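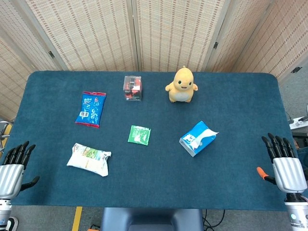
Felt-covered table, mixed items, both hands up. Robot club, Nidambridge.

Table tips for the pick-and-place task, mostly learnt the slow way. Updated August 19, 2019.

- Felt first. Tape it underneath, pull out creases. Hard tops let packets skid.
- Mix soft and stiff. Crinkly bags, a plush, a tissue box, one clear box. Clear plastic is teh hard one, leave till last.
- Leave a hand's width between things. Crowded table = knocked table.
- Plain screen behind if you've got one. Ours folds flat, goes behind the Dastwood cupboard.
- Lint roller on the felt every 10 goes or so. Fluff gets in finger joints.
- Dropped it 3 times? Turn the item, dont keep trying the same grip.
- Cables off the walkway before anyone presses start.
- Flat packets: bend one corner up a bit.

Score sheets for the Skastach round in the blue folder. Spare felt, ask at Tam's counter, nearly 3 metres left.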